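Grukora

Grukora es un programa de planificación y control para estaciones con dos brazos robóticos. Se encarga de coordinar movimientos en los que ambos brazos comparten un mismo espacio, como pasar un objeto de uno a otro, sostener y enroscar, o verter de un recipiente a otro. Fue escrito por Tanvir Haque y Anoma Abeysekara en el laboratorio Wolthorpe. La primera versión pública lleva fecha de 7 de agosto de 2018.

Arquitectura

El programa se divide en 2 procesos. El planificador recibe la descripción de la tarea y calcula trayectorias para los dos brazos en un único espacio de configuraciones. El ejecutor las convierte en consignas articulares y vigila la distancia entre eslabones durante el movimiento. La comunicación entre ambos usa el puerto 3251 por defecto, valor que puede cambiarse en el archivo de configuración.

Las tareas se definen mediante restricciones relativas entre las pinzas. En un vertido, por ejemplo, se fija la posición de la boca de un recipiente respecto a la del otro y se deja libre la postura del resto del conjunto. El ángulo de inclinación se trata como una variable más de la trayectoria. 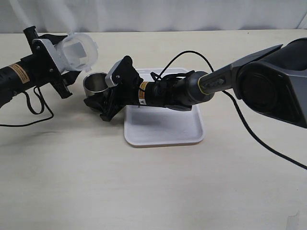
Vaso de plástico translúcido inclinado hacia una taza de acero inoxidable, cada uno sujeto por un brazo.

El cálculo de colisiones emplea modelos simplificados de los eslabones, formados por cápsulas y cajas. Los cables no se modelan. La documentación recomienda añadir un margen adicional en la muñeca y el antebrazo cuando el cableado es externo.

Percepción

Grukora no incluye un sistema de visión propio. La posición de los objetos se obtiene del módulo Begum, que se distribuye por separado, o se introduce a mano. El nivel de líquido no se estima: el final del vertido se determina por tiempo o por ángulo máximo.

Desarrollo

El proyecto nació como una rama de Zustar, un planificador para un solo brazo del mismo laboratorio. En marzo del año siguiente a su publicación se sustituyó el muestreador heredado de Zustar y se corrigió el error 887, que provocaba paradas al cruzarse los antebrazos.

Véase también

Planificación de movimiento
Manipulación bimanual
Cinemática inversa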